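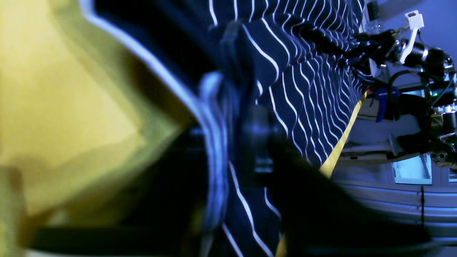

How Does Cloth Get Its Color?

Most cloth starts out white, cream or light brown. Cotton is the color of the fluffy part of the cotton plant. Wool is the color of the sheep. To make a yellow shirt or a navy-blue skirt, someone has to add the color. This is called dyeing.

What is a dye?

A dye is a colored substance that sticks to the tiny threads, or fibers, inside cloth. Paint sits mostly on top of things. Dye soaks in and holds on, even when the cloth is washed.

Where do dyes come from?

For thousands of years, people made dyes from plants, insects and even sea snails. Onion skins give yellow and orange. The root of a plant called madder gives red. Blue came from the leaves of the indigo plant. Cloth comes out of an indigo bath looking yellow-green, and it turns blue when the air touches it.

Today most dyes are made in factories. They come in more colors, and they cost less.

How do stripes get there?

There are 2 main ways. Straight stripes are often woven in, using threads that were dyed before the cloth was made. Wavy lines, dots and flowers are usually printed on afterward. If you turn printed cloth over, the back often looks paler than the front.

Why do colors fade?

Sunlight slowly breaks dyes apart. Washing can also carry a little dye away each time. New dark clothes may lose some color in their first washes, so it is a good idea to wash them apart from light ones.

Try it

Ask an adult to help. Put the dry skins of 6 yellow onions in an old pot, cover them with water and simmer for 20 minutes. Let the water cool, then take out the skins. Drop in a piece of white cotton and leave it overnight. Rinse it in cold water and hang it up to dry.

Words to know

Dye: a substance that colors cloth
Fiber: a very thin thread
Fade: to lose color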